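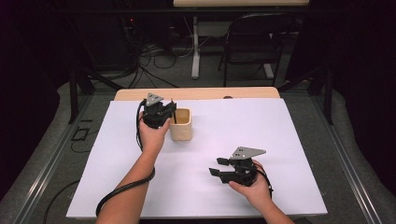

The Lidemby pair in use over a white sheet, with a beige cup by the left-hand gripper.

The Lidemby is a hand-held gripper kit for people who like building their own gear, at the kitchen table or down at the shared workshop. Zeyu Dai drew up the first one in his garage, and after plenty of evenings (and a good many cups of tea) he settled on a shape that feels comfortable in either hand. You get parts for a left and a right, so 2 complete grippers, and a printed booklet that takes its time over the fiddly bits.
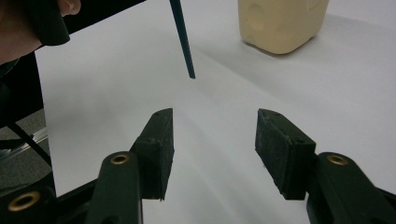 The finger pads are matte black, and the arms carry brass eyelets at the joints, which we're rather fond of the colour of! Do the linkages up gently to begin with, work them back and forth a few times, then give each one a last nip. Allow some 117 minutes for your first gripper; the second always goes together quicker.

Each gripper weighs 266 grams built up, without its cable. The kit is $92, and spare pads are sold separately in case your favourite set wears down.

Related items
Ollov cable clips
Trikport bench mat
Chrysikopoulos hex key set
Lidemby spare finger pads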